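Brillitura

Brillitura is the second studio album by the electronic duo Rota. It was recorded in a rented house in Cundport over the course of one winter and released by Dahlgren, the small label that had also put out the pair's first record. The album runs 41 minutes and has ten tracks, three of them instrumental.

Background

Rota had spent most of the two years after their debut playing live. The first album was built almost entirely from samples and edited on a laptop, and the duo found it hard to perform. For concerts they replaced many of the sampled parts with a pair of analog synthesizers and an electric piano, and several of the new arrangements were a good deal slower than the recorded versions. Material for Brillitura grew out of those sets. "Low Water" and "Second Ferry" were both played on the last tour before the sessions began, the former under a different title and with no vocal.

The duo wrote the rest of the album after moving to Cundport. Early demos were longer than anything that reached the finished record. One version of the closing track ran to 26 minutes and was later cut into two separate pieces, only one of which was used.

Recording

The sessions took place in the front room and stairwell of the house. Drums were programmed first and then played back through a guitar amplifier at the foot of the stairs, with a microphone on the landing above. This is the source of the long, dull echo heard through most of the first side. Vocals were recorded late in the process, usually in one or two takes, and very little pitch correction was applied.

The label asked for a single after hearing the first rough mixes. Rota offered "Glass Season," which had been intended as an instrumental, and added a vocal line to it over a weekend. It is the fastest song on the album and the only one with a conventional chorus.
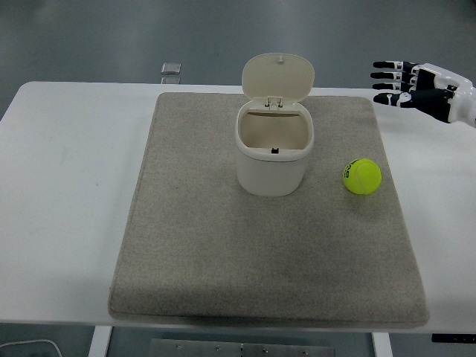

Femi Nwankwo
Contributing Editor, Electronic Music

Music and lyrics

Brillitura is usually grouped with ambient pop, although the rhythm tracks draw more on house music than the label suggests. Most of the songs sit at a medium tempo and change slowly. "Low Water" stays on a single chord for its first two minutes before the bass enters, and "Harbor Office" repeats one piano figure throughout while the other parts are removed one by one.

The lyrics are short and often deal with travel, waiting, and work. Several lines return from one song to another. The opening words of "Second Ferry" appear again, at half speed, near the end of "Night Desk."

Release

The album was issued on vinyl and as a download. The first vinyl pressing was limited to 4,000 copies and came with a folded lyric sheet. A CD edition followed, adding a live recording of "Low Water" and a remix of "Glass Season." On the vinyl edition the gap between the last two tracks was removed so that they play as one continuous piece. The download keeps them apart.

Reception

Reviews were mostly favorable. Writers praised the sound of the drums and the sequencing of the first half, while some felt that the vocals were mixed too low and that the instrumentals on side two were too similar to each other. "Glass Season" received regular play on college radio. Listeners who had followed the duo since the debut were more divided, and the slower tempos were a common complaint.

Track listing

Side one
Low Water
Glass Season
Harbor Office
Tin Roof (instrumental)
Second Ferry

Side two
Night Desk
Signal Hut (instrumental)
Long Division
Inland (instrumental)
Brillitura

Last updated 28 Aug 2023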